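Flovora Fan Guides
Home | Scorekeeping | Stats | Travel | Ask Us | About
Last updated 10 June 2025

How to Score a Ballgame by Hand (and Keep It Up Past the Third Inning)

I started keeping score because my friend Farzana Siddiqui handed me a pencil at a Wulside home game and told me to make myself useful while she got in line for pretzels. I wrote down two strikeouts and something that looked like a phone number, and when she came back she laughed so hard she had to sit down. So if you're starting from zero, so was I!

All you need is a scorecard, a pencil and an eraser. I like the Kuser spiral book because it lies flat on my knee, but the card they sell at the gate is fine, and so is a sheet you print at home. Don't use a pen. I know people who use pens and I think they're showing off.

Before the game

Get to your seat early enough to copy down both lineups. Each batter gets one row, and each inning gets one column. Write the uniform number, the last name and the fielding position. Leave a little room under each name, since a pinch hitter will turn up sooner or later and you'll want to squeeze him in there.

The positions have numbers of their own, and they have nothing to do with the number on anybody's back:

1 pitcher
2 catcher
3 first base
4 second base
5 third base
6 shortstop
7 left field
8 center field
9 right field

The one that trips everybody up is shortstop being 6. You'd think he'd be 5, standing where he stands, but no. Write the list on the inside cover of your book and by the third game you won't be looking at it anymore.

Writing down an out

On a ground ball, you write the fielders who touched it, in order, with a dash between them. Shortstop throws to first, that's 6-3. Second baseman throws to first, 4-3. If the first baseman picks it up and steps on the bag himself, it's 3U, with the U for unassisted.

Fly balls are easier. F8 is a fly to center, L6 is a line drive caught by the shortstop, P2 is a pop-up to the catcher. A strikeout is K if the batter swung and a backward K if he stood there and watched it. Drawing the backward K is my favorite part of the whole hobby, and I press a little harder than I need to.

Put the number of the out (1, 2 or 3) in a small circle in the corner of the box. When you get to three, draw a slash across the bottom corner so you know where the inning stopped. The next inning starts in the next column, with the next batter down.

Writing down a runner

Most cards have a small diamond printed in each box. Home plate is at the bottom, and you go counterclockwise. For a single, darken the line from home to first and write 1B next to it. For a double, go two sides and write 2B. Walks are BB, hit by pitch is HBP, and an error is E plus the number of the guy who made it, so E5 is the third baseman having a bad night.
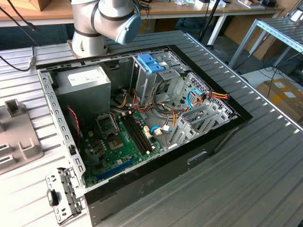
What happens if the batting team goes through the whole lineup in one inning?

Just keep going into the next column. Cross out the inning number at the top, write the old one in, and renumber the columns after it. It makes a mess of your card, but a team that bats around has made a mess of somebody's evening anyway.

As your runner moves up, keep extending the line. I write the uniform number of the batter who moved him along at each base, so if number 43 singles him over to third, there's a little 43 by third base. When he scores, fill in the whole diamond. At the end of each half inning, the filled diamonds in that column are your runs, and you write the total at the bottom with hits, errors and runners left on base.

The stuff that goes wrong

You will miss a play. You'll be digging for a napkin, the crowd will roar, and there'll be a man on second you can't explain. Put WW in the box (wasn't watching, an old and honorable bit of notation) and move on. Don't stop to work it out or you'll miss the next one too.

Substitutions are the other headache. When a new hitter comes in, I draw a vertical line on the left side of his first box and write his name under the guy he replaced. For a new pitcher I draw a horizontal line above the first batter he faces. Double switches still make me sweat, and my card from last July has one where I somehow had Lungu playing left field and catching.

Checking your card

Once the game's over, add up each team's at-bats, walks, hit batters, sacrifices and anybody who reached on catcher's interference. That total should match the team's runs plus runners left on base plus the other team's putouts. It's called proving the box score. If you're off by one, look for a missed walk first. That's where mine usually is.

Try it on a TV game before you take it to the park if you're nervous. You get replays, and you can pause for snacks. I've got 19 finished cards from last season in a shoebox, and the sloppy early ones are the ones I take out most.

1195 shares | 7 comments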